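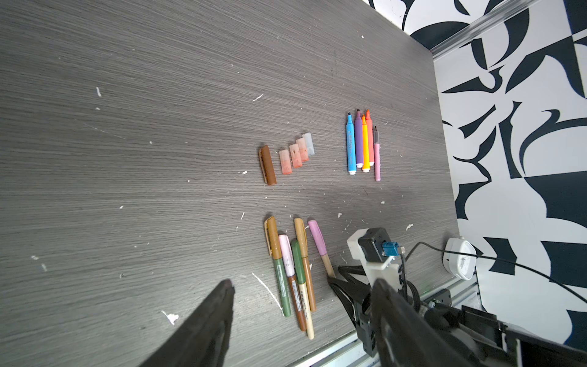
Marker caps and pens on a wood-grain tabletop.

Section 8. Setting up your home for outage alerts and the peak saver plan

Read this section before you switch on any automatic feature. The Jisby home energy monitor is sold with a promise of lower bills and plenty of warning before the power goes out. It can help with both. It can't guarantee either, and the sales sheet for the Lililthorpe service area says more than the device can deliver.

Before you start

The monitor must already be clamped to the main supply and paired with your account (see Section 7). Have a recent electric bill on hand. You want the page with the rate table, which your supplier may have tucked behind the summary.

Setting up outage alerts

1. Open the Jisby app and go to Grid, then Alerts.

2. Enter the service address exactly as it is printed on the bill. If the app offers a "nearby match," decline it. Nearby can mean a different feeder line, and you will get your neighbors' warnings instead of your own.

3. Choose an alert source. "Utility notice" passes along planned shutoffs. "Forecast" is a guess made from weather and regional demand. We suggest starting with Utility notice only.

4. Set the reserve warning to Low, Medium or High. Low sends the fewest messages.

5. Press Send Test. A message should reach your phone within 2 minutes. If it doesn't, check that notifications are allowed, then repeat this step once before calling support.

Note: During the summer trial, the Forecast setting issued 53 warnings to Lililthorpe households. Eight were followed by an outage. The regional politicians who quote the first figure in speeches tend to leave out the second. Treat a forecast alert as a reason to charge your phone.

CAUTION: Do not rely on alerts to protect medical equipment. The monitor needs your internet connection to receive them, and the router goes down with everything else unless it has its own backup.

Joining the peak saver plan

The plan lets the utility lower your use during hours of heavy demand in return for a bill credit. It is optional, whatever the welcome screen implies. The button marked "Maybe later" is small, but it works.

6. Go to Grid, then Programs, and select Peak Saver.

7. Read the terms. Look for the number of events allowed per season and whether you can opt out of a single event without losing the credit.

8. Select the circuits the plan may control. Every circuit is selected to begin with. Clear the boxes for refrigeration, medical equipment, sump pumps and anything else you wouldn't want shut off by someone in an office.

9. Set the maximum load the plan may shed. For a first season, 2000 watts is plenty.

10. Press Save, then leave the page and come back to make sure your choices stuck.

Note: If you have a Makris battery, turn off its own savings mode first. Two programs giving orders to the same battery will produce odd results, usually a full discharge just ahead of the evening peak. Jestetti inverters have a similar setting under Export Control.

Checking the savings figure

The Savings screen compares your use with a "typical home." We asked how that home was defined and got a long answer with no number in it. Use your own bills instead – same month, previous year – and allow for any change in the rate.

11. Under Reports, choose Compare, then My Bills.

12. Enter the kilowatt-hours and total charge for each bill. Leave out the carbon offset line, which is a separate purchase and saves no electricity.

13. Wait for at least one full billing period before judging the result.

If the plan credit is missing from your bill, call the utility. Jisby does not issue it and can't correct it.

Section revised by Quentin Leblanc, 31 October 2019. Section 9 covers solar export readings.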